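griltholm-beans: README

Teleop demos + eval rollouts for the coffee bean tabletop task. Maintained by Yichen Lei. Last real edit 20 May 2022.

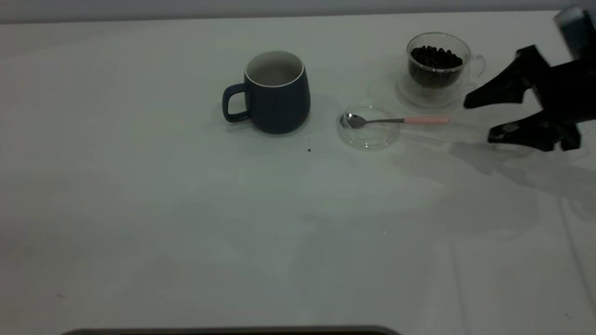
Fig. 1. Bean task workspace, fixed camera. Navy mug, spoon on its glass dish, cup of beans, gripper at right.

Status

Usable. Not pretty. Loader works, eval script works, docs are this file. If something here disagrees with the code, trust the code and tell me.

What it's for

We wanted a small set to test one thing: does relabeling the subgoals after collection help a policy on a long-ish task, when the demos themselves stay the same. So same trajectories, different labels. The method is called Jellura in the code (folder jellura/). The plain behavior cloning baseline is in bc/. Nothing fancy in either, read the configs.

Task, short version: pick up the spoon, scoop beans from the glass cup, tip them into the mug, put the spoon back on the dish. Episode ends when the spoon is let go or at timeout.

Why beans. They roll, they spill, and a bad scoop is easy to spot. Rice was tried first in January and the fixed camera could barely resolve it against the white table. Rice data is not in this release, don't ask.

Why clear glass. Depth is bad on it, and that's the point. We are RGB only here. Anyone planning to add depth: expect holes where the cup should be.

Contents

900 episodes total, all teleoperated, one arm.
3 operators, ids are op_a, op_b, op_c. Operator id is in the metadata, please use it when you split.
7 object layouts. Layout 7 is held out, never train on it.
2 sets of labels per episode, raw and relabeled.

Folder layout

episodes/ one folder per episode, frames plus a state file
labels_raw/ subgoal labels written by the operator at collection time
labels_jellura/ same episodes after relabeling
splits/ train, val, heldout
eval/ rollouts from both policies, success flag by hand
tools/ loader, viewer, the relabel script

Frame rate is in each episode's metadata, read it from there. Early episodes were recorded at a different rate than later ones and the loader does NOT resample for you. Turn on resample in the config if you want them to match.

How the relabeling works

Operators press a key when they think a subgoal is finished. People press late, or press twice, or forget. Relabel script looks at gripper opening and end effector speed, finds the nearest low-speed point before the key press, and moves the boundary there. If it finds no candidate it keeps the raw label and sets a flag. Double presses get merged. That is the whole thing.

We tried a learned boundary detector too (Taheri branch). More work, no clear gain on val, dropped it. Branch is still up if you want to poke at it.

What we saw

Relabeled policy lets go of the spoon at the right time more often. That's the main difference. The raw-label policy tends to open early on the way back to the dish, spoon lands half on the rim or on the table.

Scooping itself: no difference I would defend. Both policies go in too shallow when the cup is further back than in the training layouts.

Held-out layout: both get worse, relabeled gets worse by less. Small eval, one arm, one table. Per-rollout results are in eval/results.csv so you can do your own stats. Please do, mine are basic.

Success flags were done by me from video, one pass. Rule: any bean in the mug and spoon back on dish at the end counts as success. Spilled beans don't count against it, there is a seperate spill flag.

Known problems

- Gripper shadow falls across the table and moves with the arm. An early model seemed to use it as a cue. Shadow augmentation is in the config, leave it on.
- Table brightness is uneven in the image. Don't normalize per patch, it gets worse.
- Stray specks on the table. Reset protocol says wipe between episodes, wiping was not always done. Don't assume a dark dot means a spill.
- Something dark and rounded shows at the bottom edge of the view. Crop it if it bothers your model, crop_bottom in the config.
- Double presses in op_b's raw labels are common. Fixed in labels_jellura, left alone in labels_raw on purpose.
- State file and frames can be out of step by a frame at episode start. Drop the first few frames.
- Viewer crashes if the path has a space in it. Sorry.

Setup

Install from requirements.txt, then run tools/check_data.py before anything else. It checks that every episode has both label files and that layout 7 isn't in the train split. If it complains, your download is probaly incomplete, re-pull that folder before opening an issue.

Train baseline: bc/train.py with configs/raw.yaml
Train relabeled: same script, configs/jellura.yaml
Only the label path differs between the two. Keep it that way if you want to compare with our runs.

Use

Research use fine, including modified versions. If you change the labels, rename the label folder so they don't get mixed up with ours. Hardware driver is the Darnex wrapper, separate repo and separate license, not included.

Not a benchmark. Don't rank methods on this alone, the layouts are too alike.

Todo

second pass on success flags, by someone who isn't me
resample on by default
more layouts with the cup far back
fix the viewer path thing

Questions: open an issue, tag Yichen. Put the episode id in.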